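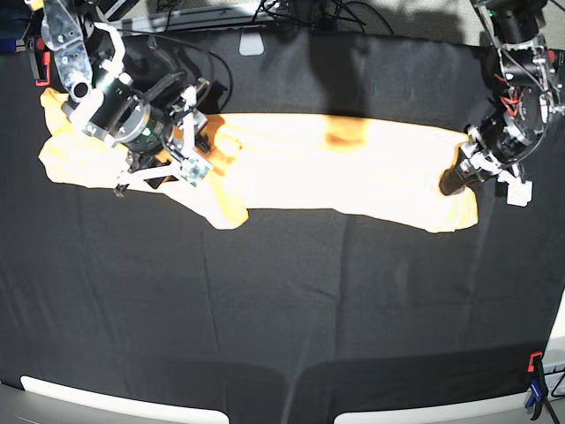 Par M. Pereyra, ingénieur de recherche, contributeur de l'encyclopédie Mellell

Le dépliage bimanuel par mise en tension

Le dépliage bimanuel par mise en tension (les collègues disent juste « la tension », et moi aussi) désigne une façon d'apprendre à un robot à deux bras à étaler un textile souple. Je travaille dessus depuis assez longtemps pour en parler sans notes, donc pardonnez les digressions !

Le principe tient en peu de mots. Chaque pince saisit une extrémité du tissu, puis les deux bras s'écartent jusqu'à ce que l'étoffe forme une bande à peu près droite entre elles. Sur un tissu jaune tendu au-dessus d'une nappe noire, on voit bien ce que je veux dire : le bord supérieur est presque rectiligne, alors que le bord inférieur pend encore par endroits, avec un gros lobe sous l'une des pinces. Ce lobe, c'est tout notre problème — le haut paraît réglé, le bas garde ses plis.

Origine

La méthode vient du projet Grernell, qui cherchait au départ à plier des serviettes (ambition modeste, croyait-on). Les premières versions calculaient la position des coins à partir d'un modèle géométrique du tissu. Ça marchait très bien en simulation et très mal sur un pull. L'équipe est ensuite passée à l'apprentissage par imitation : un opérateur téléguide les deux bras, on enregistre ses gestes, et une politique apprend à les reproduire à partir des images et des positions articulaires.

Données et résultats

Le jeu de données Emance, publié un mois de novembre, contient 146 démonstrations réparties sur 39 textiles. J'en ai téléguidé une bonne partie moi-même et mes poignets s'en souviennent. Chaque politique est évaluée sur 20 essais par textile, avec 3 positions de départ. Les serviettes passent presque toujours, les tricots côtelés beaucoup moins, parce qu'ils s'allongent sous la traction et que la politique confond allongement et dépliage.

Limites

Le fond noir aide énormément à séparer le tissu de la table, et je ne promets rien sur une nappe à fleurs. L'éclairage compte aussi : un jaune très éclairé vire au crème, presque au blanc, et l'ombre d'un bras y dessine une tache orangée que le réseau prend parfois pour un pli. On essaie en ce moment d'ajouter des ombres artificielles à l'entraînement — les premières courbes me plaisent bien, mais l'évaluation sur les tricots reste à refaire.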